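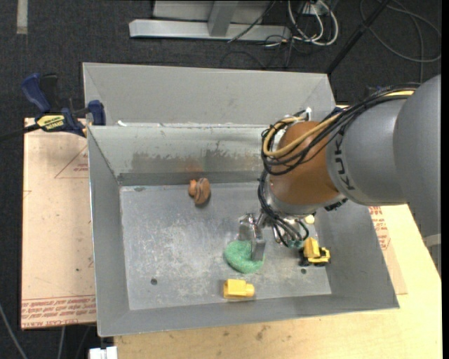
The Second Reading

The will of Meriem Farouk was read twice, the first time in Basel, where it was understood, and the second time in the kitchen, where it was discussed.

There were three of them in the kitchen. Wael Helmy, her nephew, had taken the chair nearest the biscuits. Zineb Belkadi, her niece on the other side, had taken the chair nearest the document. Iida Peltonen, who had rented the upstairs room for eleven years and was mentioned in paragraph six, stood by the sink with her coat on, in case she was asked to leave.

"Read it again," said Wael.

"You were there when the man read it."

"I was there in body. He had a very soothing voice."

Zineb put on her glasses. She had been an inspector of schools and could make a bus timetable sound like a complaint from a parent.

"To my nephew Wael, who has always admired it, I leave the clock."

"I have never admired the clock," said Wael.

They all looked up at the clock. It hung over the door to the larder and had been made, according to the small brass plate underneath, by Grostach. It was the shape of a church and the colour of gravy. At the hour a little door opened and a monk came out, struck a bell with what had once been a hammer and was now mostly wire, and went back in with the air of a man who had left something on the stove.

"You must have said something nice about it once," Iida said.

"I was nine. I said it was big."

"Well, there you are," said Zineb. "To my niece Zineb, who has never asked me for anything, I leave the sum of 4000 francs, so that she may see it is not so difficult."

There was a silence of the sort that families are good at.

"It's a kind thought," Wael said.

"It is not a kind thought. It's a remark. She has left me a remark with money attached." Zineb turned the page over as if there might be an apology on the back. "I could have asked her for things. I could have asked her for that chair you're sitting on, I've wanted that chair since I was a student. I was being polite."

"For forty years?"

"It builds up."

Iida said that perhaps she should put the kettle on. She did it without taking off the coat, and the sleeve went in the sugar.

Paragraph three left the good tablecloth to a cousin in Lyon who had died in January, so that was simple. Paragraph four left the bad tablecloth to the same cousin, in the event that the good one didn't suit. Paragraph five was the one that had brought them all into the kitchen on a weekday afternoon with the rain coming down.

"The remainder of my property, including the flat," read Zineb, "is to go to whichever of them can tell Madame Shim what I put in the soup."

"Which of whom?" said Wael.

"It doesn't say."

"It has to say. It's a legal document."

"It says 'them'. I assume that's us. I assume she looked round at the human race and felt that 'them' would cover it."

Madame Shim was Si-eun Shim, who lived across the landing and had played cards with Meriem every Thursday since before the lift was put in. She was not a solicitor, or a notary, or anything of the kind. She had been a piano tuner. But she had an envelope, sealed, with the recipe inside it, and the man with the soothing voice had said in Basel that it was unusual but he had seen worse, and had then told them about a parrot.

"Cumin," said Wael at once.

"Everybody puts cumin. It isn't going to be cumin."

"Why shouldn't it be cumin? It was a lentil soup."

"Because she wouldn't hang a flat on cumin."

They ate the biscuits and considered it. The soup had been served at every birthday, every funeral and both of Wael's weddings. It was very good. It had a taste underneath the other tastes that arrived late, like Wael, and made you put down your spoon for a moment. People had been asking Meriem about it for most of her life, and she had said, variously, that it was love, that it was patience, and that it was none of their business.

Zineb had always believed it was dried lime. She had once gone through the larder while her aunt was at the dentist and found no dried lime of any kind, which she took as proof that it was being hidden. Wael, under pressure, moved from cumin to fenugreek, then to brandy, then to a theory involving the pan.

"The pan isn't an ingredient," said Zineb.

"It might be by now. Have you looked at it?"

At four the monk came out, hit the bell once, appeared to think better of the other three, and went in again. Wael said that he would have to find somewhere to hang it. He lived in two rooms above a shop that sold mattresses, and he didn't think the mattress people would care for it.

"You could sell it," said Iida.

"Who to?"

Nobody could think of anyone. Zineb said, after a decent interval, that their uncle in Ouali had once offered ten francs for it, but he had been drinking and had wanted it for the wood.

It was Zineb who decided they should go across the landing and have it over with. She smoothed her skirt. Wael brushed the crumbs off his front and on to the tablecloth, the bad one. Iida began to say she would wait, but Zineb told her not to be silly and to bring the milk jug, as Madame Shim never had any.

Si-eun Shim opened the door before they had knocked. She was a very small woman in a very large cardigan, and the envelope was already on the table beside a pack of cards.

"One guess each," she said. "She was firm about that."

"Dried lime," said Zineb, in the voice that had closed a primary school.

"No."

"Are you sure? Are you sure you'd know?"

"I have it written down, dear."

Wael looked at the ceiling. He looked at the envelope. He could be seen to travel back through a lifetime of soup, the birthdays and the funerals and the first wedding, at which he had been rather happy.

"Cumin," he said.

"There is cumin in it," said Madame Shim. "There is cumin in everything. No."

There was another silence. Rain ran down the window. Zineb had started to say something about contesting, and the exact meaning of the word "remainder", when Madame Shim looked past her to the doorway, where Iida was holding the jug with both hands.

"Well?" said Madame Shim.

"Oh, I'm not family," said Iida.

"It says 'them'."

"I'm in paragraph six. I get the umbrella stand."

"Nevertheless."

Iida went pink. She looked at Wael and then at Zineb, as if she would have liked to be told the right answer by someone in authority so as not to be blamed for it.

"It's Zolari," she said.

"What on earth is Zolari?" said Zineb.

"The stock cubes. In the yellow packet. I used to get them for her on Saturdays, she couldn't reach the shelf. She had me take them out of the packet in the hall and put them in the tea tin." Iida swallowed. "She put in two. Three if there were people coming."

Madame Shim slid a hairpin under the flap of the envelope, drew out a single sheet, and turned it round on the table so that they could all read it. It was in Meriem's handwriting, which leaned backwards. It began with lentils and an onion and ended with the words *three if there are people*.

"Stock cubes," said Wael. He had sat down.

"I told the whole of my staff room it was dried lime," said Zineb. "I gave a demonstration."

She read the sheet through twice more and looked on the back of it. Then she took off her glasses, folded them, and asked Iida, with some effort and for the first time in eleven years, whether she wouldn't like to take off her coat.

Iida said that she would, thank you. She put the milk jug down by the cards. After a minute or so she turned to Zineb and asked whether it was the chair with the arms she had wanted, or the other one.

"The arms," said Zineb.

"Only Wael's broken that."

"It was like that when I sat in it," said Wael.

Madame Shim dealt for four.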